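Fórum Hollero › Documentação e acesso a arquivos › Arquivo Karakaya: termos da divulgação

Secretaria_Hollero
2019-04-07
Informam-se os membros de que foi recebida a resposta do gabinete do deputado Selim Yaman ao nosso pedido de consulta do Arquivo Karakaya, relativo a observações aéreas não identificadas anteriores a 2000. O gabinete reconhece a existência de 169 relatos e autoriza a consulta presencial de todos eles, com exceção de 26, que permanecem reservados. 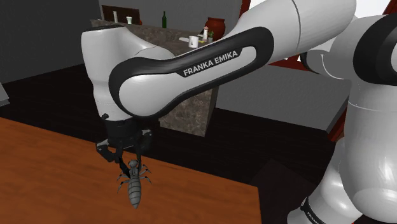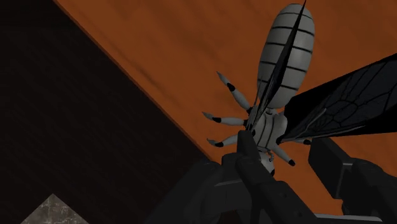
A direção propõe aceitar estes termos e apresentar, em separado, uma reclamação quanto aos relatos reservados. Solicita-se que as observações dos membros sejam colocadas neste tópico até ao final de maio, com indicação clara de concordância ou discordância.

m.vigia
Manifesto a minha discordância. Durante a campanha, o deputado comprometeu-se a divulgar o arquivo «na íntegra», expressão que consta do programa distribuído em Dastham. Aceitar agora uma consulta parcial equivale a dispensá-lo desse compromisso. Considero ainda que a consulta presencial exclui, na prática, os membros que residem fora da cidade.

Arquivista_Norte
Permito-me discordar do colega m.vigia. O programa eleitoral não constitui um ato administrativo e não pode ser invocado como fundamento de uma reclamação. O que importa saber é qual o motivo da reserva. Se se tratar de dados pessoais de testemunhas, a solução habitual é a entrega de cópias com os nomes ocultados, e a reclamação terá boas hipóteses. Se for invocada matéria de defesa, o procedimento é outro, bastante mais demorado.
A resposta do gabinete indica o motivo?

Secretaria_Hollero
Em resposta ao membro Arquivista_Norte: o ofício refere apenas «razões atendíveis», sem outra especificação. Foi já pedido esclarecimento por escrito.

linha_de_costa
Concordo com a proposta, com uma reserva. Convém que a associação não se pronuncie publicamente sobre a origem dos fenómenos enquanto decorrer o processo. No caso Endness, um comunicado precipitado permitiu que a imprensa local tratasse um pedido de acesso a documentos como uma profissão de fé em visitantes de outros planetas — e o pedido foi arquivado sem que se discutisse o mérito.

m.vigia
O caso Endness não é comparável. O pedido foi arquivado por ter sido apresentado fora de prazo, como consta da ata. O comunicado foi infeliz, mas não teve qualquer efeito jurídico. Não vejo razão para que os membros se abstenham de exprimir convicções que figuram nos próprios estatutos.

linha_de_costa
Agradeço a correção quanto ao prazo. Mantenho o que escrevi quanto ao comunicado. Os estatutos falam em «estudo de fenómenos aéreos» e não mencionam a sua explicação.

T. Ribeirinho
Uma questão de ordem prática. O regulamento da sala de leitura de Dastham permite a reprodução de 500 páginas por requerente. Um único requerente dificilmente copiará o arquivo completo, mas nada impede que vários membros apresentem requerimentos individuais, cada um para um conjunto distinto de relatos. Disponibilizo-me para elaborar a distribuição.

Arquivista_Norte
Apoio a sugestão. Recomendo que cada requerimento identifique os relatos pela cota e não pela data da observação, visto que há datas repetidas no inventário. As folhas de rosto devem ser pedidas em conjunto com os anexos.

m.vigia
Não me oponho aos requerimentos individuais e apresentarei o meu. Peço, contudo, que a minha discordância quanto à proposta fique registada, e que a reclamação seja entregue antes da primeira consulta. De outro modo, o gabinete alegará que os termos foram aceites sem objeção.

Secretaria_Hollero
Fica registada. A questão da precedência será submetida à direção. Os membros interessados em apresentar requerimento devem comunicá-lo a T. Ribeirinho por mensagem privada, com indicação do número de associado.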